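How do I get scuffs and fine scratches off a glossy marble-look surface?

Asked by Price
Home Care > Floors and surfaces

I have a glossy beige and cream surface with a marble pattern in a small work area. It looks fine from a few steps back. Up close there are thin scratches, gray smudges and a lot of tiny dark specks. There is also one small dark mark with fine lines coming out of it, a bit like a squashed bug, and a few curved marks that look like pencil.

Most of what gets dropped on it is crumpled scrap paper, orange and pale green. It gets swept up with a small brush and a dark brown dustpan and tipped into a green bin with a bag in it. I have wiped the surface with a damp cloth twice and the specks came back within a day. I don't know what the material is. It was already in when I took over the space in August.
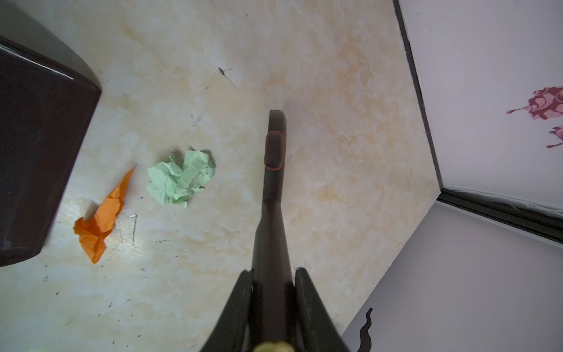
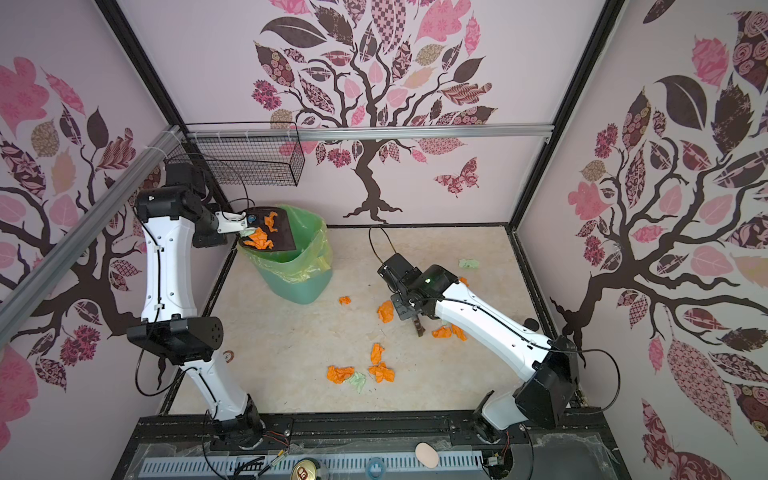
What I want to know

1. Will the pencil marks come off without dulling the shine?
2. Are the fine lines permanent?
3. Is sweeping making it worse?

I have a bottle of Nirkia floor cleaner but haven't opened it yet.

Hiếu Đinh
2361 points

Start by finding out which marks are on the surface and which are in it. Put a drop of water on one of the thin lines. If it disappears while it's wet and comes back when it dries, it is most likely a shallow scratch. If you can feel it with a fingernail, cleaning won't remove it.

For pencil, use a clean white eraser and light pressure. Wipe up the crumbs afterward. Don't use a melamine sponge on anything glossy. It is a fine abrasive and will leave a dull patch that shows more than the pencil did.

For the dark mark, lay a cloth wrung out in warm water and a drop of dish soap over it for 20 minutes, then wipe. If it's ink it may need rubbing alcohol on a cotton swab. Try that in a corner first, as you don't know what the material is.

Sweeping paper does no harm. Grit does. If there is sand or dust under the paper, the brush drags it across and you get exactly those fine lines. Pick up the big pieces by hand, vacuum the specks with a soft brush head, and then sweep whatever is left. Check the front lip of the dustpan too. If it's nicked, it will scratch every time you push it.

I would leave the bottle closed until you know what you're cleaning. Some floor products leave a film, and smudges show up more on top of it.

26 people found this helpful

Wultia

Had the same kind of thing in a rental. Baby oil on a rag hid the scratches for me. You have to redo it and it gets slippery so not if you walk on it.

Lonurby

Agree with the eraser. I'd skip the oil, it holds dust and you already have specks. If they come back in a day they are probably falling from something, so dust the walls and anything hanging over the surface first and do the bottom last. I used 360 grit paper on a scratch in mine once and it left a cloudy spot the size of a plate. Don't do that.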